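Journals > Household Materials Review > Surface Finishes > Section 3

2019-02-14
By Renata Walczak and Adom Arthur

3. Perceived Wear on Light Wooden Tabletops

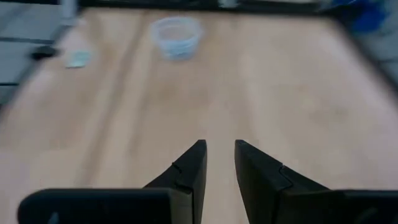 Figure 3. Light wooden tabletop, pale beige surface. Photo: Rajkumari Khurana.

3.1 Background

Owners of wooden furniture tend to judge the age of a table by its color and by the feel of the surface under the hand. Earlier work in our group (Section 2) looked at dark stained tops, where scratches show up as pale lines and are easy to spot. Light tops are harder to rate. A shallow scratch on pale wood often has the same tone as the grain, and people who live with the table may not notice it for years.

We wanted to know whether owners of light tables rate wear lower than trained raters do, and whether the type of finish makes a difference.

3.2 Households and tables

Owners were recruited by mail in two towns, Skotow and Astell. We received 1527 replies and kept 200 households that met all the conditions: one main table in daily use, a light wooden top, and a finish the owner could name or that we could identify on a visit. Tables with glass or cloth covers in regular use were left out. So were tables refinished during the last seven years.

Finishes were sorted into three groups: oil, wax, and clear varnish. Tables sold by Rinaldi made up a large share of the varnish group, which should be kept in mind when reading the results for Skotow, where the company has a store.

3.3 Procedure

Each owner filled in a short form at home before the visit. The form asked for a wear score from 1 to 7 for the whole top, then for the place where each person usually sits. A trained rater then scored the same areas without seeing the form. Visits took place in daylight, with ceiling lamps off. The top was cleared and wiped with a dry cloth. Raters did not use a magnifier.

Ubaldo Marchetti trained the raters on a set of sample boards before the first visits in March. Any rater whose scores on the boards differed from his by more than one point repeated the training.

3.4 Results

Owners gave lower wear scores than raters in all finish groups. The gap was widest for oil and narrowest for varnish. Owners of varnished tables often mentioned rings and cloudy spots in the comment box, while owners of oiled tables mostly wrote about stains from food.

Seat areas were scored as more worn than the center by both owners and raters. Households with school-age children did not differ from the others once the age of the table was taken into account. The scores for waxed tops varied a good deal between raters, and we return to this in Section 4.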